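놀이주방 소품 정리 어떻게들 하세요? (사진 있음)

생활수납 게시판 > 아이방/놀이공간
댓글 9

콩나물국밥32
작성: 일요일 오전

아이 소꿉놀이 소품을 흰 테이블 하나에 몰아서 쓰고 있습니다. 처음에는 접시 몇 개랑 과일 모형뿐이었는데 조금씩 늘더니 이제 테이블에 다 꺼내 놓으면 놀 자리가 좁습니다.

고민은 세 가지입니다.

첫째, 채반입니다. 연두색 타원형인데 폭이 넓어서 어느 통에도 안 들어갑니다. 뒤집어 엎어 두면 그 밑에 작은 것들이 숨어서 나중에 찾느라 시간이 걸립니다.

둘째, 음식 모형입니다. 종류별로 나눌지, 그냥 한 통에 다 넣을지 결정을 못 했습니다.

셋째, 검은색 미니 오븐입니다. 자리를 많이 차지하는데 치우면 바로 찾습니다. 지금은 테이블 오른쪽에 두고 앞면이 왼쪽을 보게 해 놨습니다. 가운데를 보고 있어야 아이가 앉은 자리에서 손이 닿습니다.

수납장은 Brisport 3단 선반을 생각 중이고 폭이 792mm입니다. 벽 쪽 남는 자리가 900mm라서 들어가긴 합니다. 써 보신 분 계시면 의견 부탁드립니다.

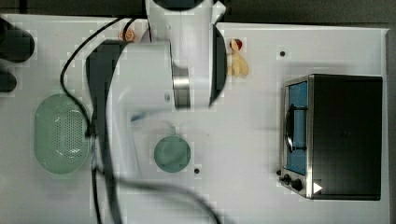

댓글

1. 선반위의고양이
Brisport 3단 씁니다. 폭은 괜찮은데 칸 높이가 낮아서 오븐은 맨 위에만 올라갑니다. 오븐을 아이 손 닿는 데 두실 거면 선반 말고 지금처럼 테이블에 두는 게 낫습니다. 채반은 선반 옆면에 고리 달아서 걸면 됩니다.

2. 밀대걸레
저는 음식 모형은 안 나눕니다. 큰 통 하나에 전부 넣습니다. 나눠 봤자 아이가 정리할 때 다시 섞습니다. 어른이 매일 분류하게 되는데 그걸 몇 달 해 보고 그만뒀습니다.

3. 하루한칸
윗분과 생각이 다릅니다. 한 통에 다 넣으면 아이가 딸기 하나 찾으려고 통을 통째로 엎습니다. 우리 집은 과일 통, 그 외 통 이렇게 두 개만 쓰고 통 앞에 그림을 붙여 놨습니다. 네 살인데 혼자 넣습니다. 통을 다섯 개씩 만드니까 안 되는 거지 두 개는 됩니다.

4. 밀대걸레
두 개도 결국 섞이던데요. 아이마다 다른 것 같습니다. 그림은 안 붙여 봤습니다.

5. 콩나물국밥32 (작성자)
답변 감사합니다. 오븐은 테이블에 그대로 두겠습니다. 채반 거는 건 생각 못 했는데 고리는 어떤 걸 쓰셨나요?

그리고 오븐 쪽 말고 나머지도 봐 주세요. 채반은 양쪽에 납작한 손잡이가 있습니다. 컵, 접시, 작은 파란 그릇까지는 겹쳐서 넣으면 되는데 케첩병이 문제입니다. 세워 두면 넘어지고 눕히면 굴러서 요즘은 아예 눕혀 놓고 씁니다. 프라이팬 위에는 초록색 뒤집개를 얹어 둡니다. 둘을 같이 두면 아이가 한꺼번에 가져가서 편합니다.
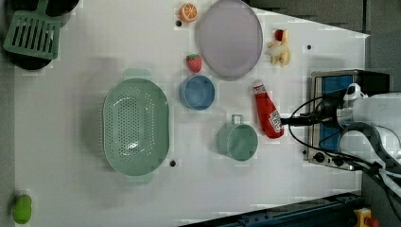
선반을 사면 맨 아래 칸에 프라이팬과 뒤집개, 가운데 칸에 그릇과 컵, 맨 위에 음식 통을 놓으려고 합니다. 아이 키를 생각하면 음식 통이 아래로 가야 할 것 같기도 하고요. 순서를 바꾸는 게 나을까요?

6. 선반위의고양이
고리는 Sarnton 부착식입니다. 나사 없이 붙이는 거고 지금까지 두 번 떨어졌습니다. 붙이고 하루 지나서 걸라고 되어 있는데 바로 걸었더니 그랬습니다. 채반 손잡이에 구멍이 없으면 손잡이를 걸칠 수 있게 아래위로 두 개 붙이시면 됩니다.
순서는 음식 통을 가운데로 내리세요. 제일 자주 꺼내는 게 그거입니다. 그릇이 맨 위로 가면 됩니다.

7. 하루한칸
저는 음식 통을 맨 아래에 두겠습니다. 아이가 바닥에 앉아서 넣고 빼는 시간이 제일 깁니다. 프라이팬은 무거운 게 아니면 가운데도 괜찮습니다.
케첩병은 컵에 꽂아 보세요. 저희 것은 머그컵에 꽂으니까 들어갑니다. 병 굵기에 따라 안 맞을 수도 있습니다. 소스병이 더 생기면 그때 칸막이 있는 통을 사도 늦지 않습니다.

8. 문간방
선반을 꼭 사야 하는지부터 보셨으면 합니다. 꺼내 놓은 게 많아서 좁은 거면 반은 옷장에 넣고 2주마다 바꿔 주면 됩니다. 저는 Gosemness 뚜껑 있는 상자 하나에 넣어서 돌립니다. 선반을 들이면 빈칸이 생기고 그 빈칸에 또 뭔가를 사서 채우게 됩니다. 저희가 그랬습니다. 5월에 선반 팔고 상자로 바꿨습니다.
접시 하나, 그릇 하나, 과일 두세 개만 꺼내 놔도 잘 놉니다.

밀대걸레
└ 이건 동의합니다. 다만 바꿔 줄 때 아이가 보고 있으면 상자에 들어간 걸 다 꺼내 달라고 합니다. 잘 때 바꾸세요.

하루한칸
└ 돌려 쓰는 건 좋은데 저희 아이는 없어진 걸 알아챕니다. 바나나 하나 뺐다가 저녁 내내 찾았습니다. 자주 쓰는 건 빼지 말고 고정으로 두셔야 합니다.

9. 콩나물국밥32 (작성자)
의견이 갈리네요. 일단 선반 주문은 보류하고 집에 있는 통 두 개로 먼저 해 보겠습니다. 과일 통과 그 외 통으로 나누고 그림도 붙이겠습니다. 채반은 테이블 옆면에 고리를 붙여서 걸 수 있는지 재 보고요. 상판이 얇아서 고리가 붙을 면이 나올지 모르겠습니다.
2주마다 바꾸는 건 오븐하고 프라이팬은 고정으로 두고 그릇 쪽만 해 보려고 합니다. 케첩병은 아이가 자면 머그컵에 꽂아 보고 맞는지 여기에 적겠습니다.

조회 1627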